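Chapter 8

Public Opinion and Foreign Policy

Chapter Outline
8.1 What the Public Knows About Foreign Affairs
8.2 Reading a Survey on War and Alliances
8.3 Protest as a Political Signal
8.4 How Governments Respond

Key Terms
alliance commitment
attentive public
issue salience
rally effect
question wording
two-level bargaining

Introduction

When the government of Estgate announced in March that it would take part in a joint naval patrol with its neighbors, the decision had already been discussed for months within the ministry of defense. Most residents had heard little of it. Within a week, opponents had gathered outside the parliament building, two regional newspapers had printed front-page editorials, and the governing coalition had promised a debate that was not on its original calendar. The patrol went ahead, but with a shorter mandate and a requirement that the defense minister report to the legislature before it could be renewed.

The Estgate case, to which this chapter returns several times, raises a question that has divided students of politics for generations. Does the opinion of ordinary citizens shape what a state does beyond its borders, or do leaders decide first and seek approval afterward? Earlier chapters examined domestic questions such as taxes, schools, and health care, on which voters can draw from their own experience. Foreign policy is different in several respects. Its effects are often distant, its details may be secret, and the information that reaches the public usually passes through officials and the press.

For many years, scholars held that public opinion on foreign affairs was too changeable to serve as a guide. Citizens were thought to pay attention only during a crisis and to forget the matter once it had passed. Later research questioned this view. Individual respondents may give different answers from one interview to the next, but the views of the public as a whole tend to move slowly, and they tend to move in response to events. Section 8.1 reviews both positions and the evidence offered for each.

Section 8.2 turns to measurement. A survey commissioned by the Estgate legislature interviewed 2923 adults. Asked whether they supported "the patrol," 50 percent said yes. Asked whether they supported "sending Estgate sailors on the patrol," 38 percent said yes. The policy described was the same in both questions. Differences of this kind do not mean that surveys are worthless — they mean that a single percentage, quoted without the question that produced it, tells the reader very little. Students will learn to examine the sample, the wording, and the order of questions before drawing a conclusion.

Section 8.3 considers protest. A demonstration is not a survey, and those who attend are rarely typical of the population. They are likely to hold stronger views and to belong to organizations that can bring members together on short notice. Elected officials know this, yet they often pay close attention to a crowd. A march shows that some citizens care enough about an issue to give up their time, and that they may also be willing to change their vote. The section also examines the ordinary demands of public assembly: permits, routes, policing, meals, and the cleaning of shared spaces.
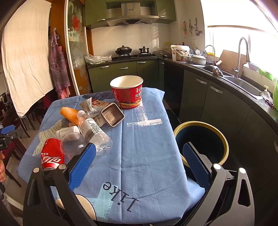 Figure 8.1 A red paper noodle bucket, a crumpled food wrapper, and an empty brown tray on a light blue cloth.

Section 8.4 follows opinion into government. Leaders who negotiate abroad must reach terms that other states will accept and that their own legislatures will approve. This double task is known as two-level bargaining. Strong opposition at home can limit a government, but it can also help one — a negotiator who can point to a doubtful parliament may win better terms. The Divgate trade talks, discussed at the end of the section, show both effects at different stages of the same negotiation.

Learning Objectives

After completing this chapter, students should be able to:
Explain the main arguments for and against the view that public opinion on foreign policy is stable.
Identify ways in which question wording can change the results of a survey.
Compare a protest and a survey as sources of information for elected officials.
Describe how domestic opposition can affect international negotiations.

Before You Read

Choose one international agreement that your country has joined. Write a short paragraph stating whether you believe most citizens support it, and list the sources on which you base your answer. Keep the paragraph. You will be asked to revise it at the end of Section 8.2.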